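Glass dishes and play veg: pictures from the Praromero table

Put up in a rush, 26 July 2019, sorry for the state of it. More words when I get a minute.

So the pretend kitchen things are out. Most of them came in one box from Usville, lot 224, bought mainly for the glass and the veg was thrown in. I'd wanted proper dishes for the play corner for ages, not the thin picnic stuff that slides off everything. Went through the lot in one evening with a mug of tea going cold. Kept more than I meant to. Everything gets laid out on the white squares first, always has done, easier to see what you've got. Then it goes in trays, then on the shelf, then the children undo the lot by ten o'clock.

Potatoes first. Everybody wants the potatoes. They go in soup, they go in the shop, they go in coat pockets. Orangey brown, little dark specks, a few creases across the skin. Good shape to hold.

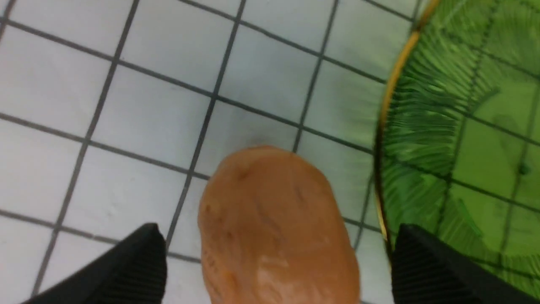 Which brings me to the price, as I've been asked twice already. 99 kroner for the box, and postage on top that I'd rather not think about. The list said "kitchen, mixed" and no more than that. Stoltico had something similar in the spring but it was all new and all shiny and you paid for it. I like things with a bit of wear. They look as if somebody has cooked with them.

Now the glass. A green one and a bigger amber one, same pattern, wavy rims with a gold line round, fine ridges fanning out from the middle. Stand them near each other and the floor pattern shows through in two colours, very pretty, I moved them round for far too long. No idea of the maker. Looked underneath, looked in the books, gave up. If anyone knows this pattern please write, address at the foot of the page as usual.

They're for the grown-up end of the table, I should say. Serving only. The children get the tin plates and point at what they want, and one of us dishes up. Works better than you'd think. Lots of pointing.

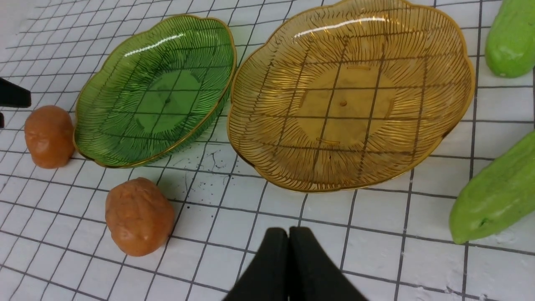 Tuva Grønli wrote that her grandmother kept boiled sweets in a dish very like the amber one, and that there was always one stuck to the bottom which you had to work at with a teaspoon. She thinks hers was bought with a green one too but that it went to a cousin. She also says never put gold rims through the machine, it comes off in no time, and would I please wash them by hand. I will, I do! Lukewarm water, soft cloth, tea towel in the bottom of the sink so nothing knocks.

For the veg, same water afterwards, bit of soap. Roll in a towel. Don't leave them on the radiator, we had a carrot go very odd last winter. The marks mostly won't shift and I've stopped trying, I did have a go with toothpaste once and all that happened was a minty turnip.

Labels next. I've given each thing a line in the green book, number and where it came from, so the glass is 334 and the veg just goes down as "veg". Issa shelf is full so these are going on the one under the window untill we've cleared the jigsaws. The jigsaws are waiting on somebody to check the pieces. That has been the case for 3 years.

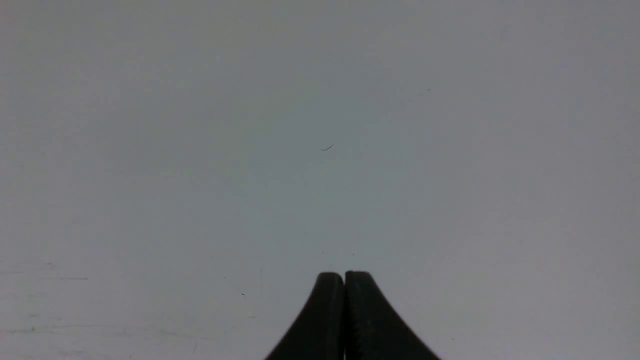 Kulap Ratanaporn

Where was I. Sorting. My rule is by meal and never by colour, so potatoes live with the greens and the pan, and fruit has its own tray. By colour looks lovely for a photograph and is useless for playing. Had a long disagreement about this at Praromero and we tried it both ways for a week each. By meal won. They went straight to it and got on with making dinner, and tidying up was quicker aswell, a tray of supper is something you can explain to a four year old.

Greens are the ones with the best arguments. Cucumber, says one. Cabbage, says another. I've heard pickle, and I've heard crocodile. I put "green veg" in the book and left it there. Two of them to look at below, bright as anything.
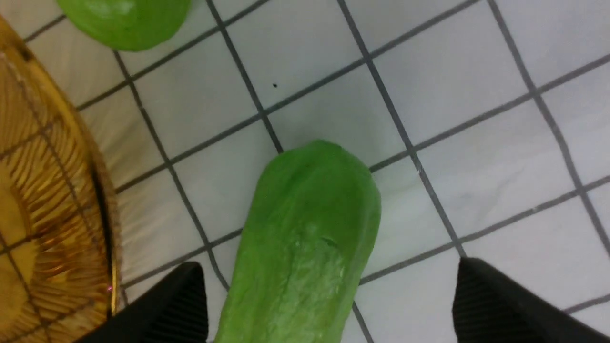 Green veg, one with a pale scuffed patch. Name still open to offers.

Fruit tray in August if I get to it. Still looking for a small ladle and a colander, tin if possible, swaps welcome.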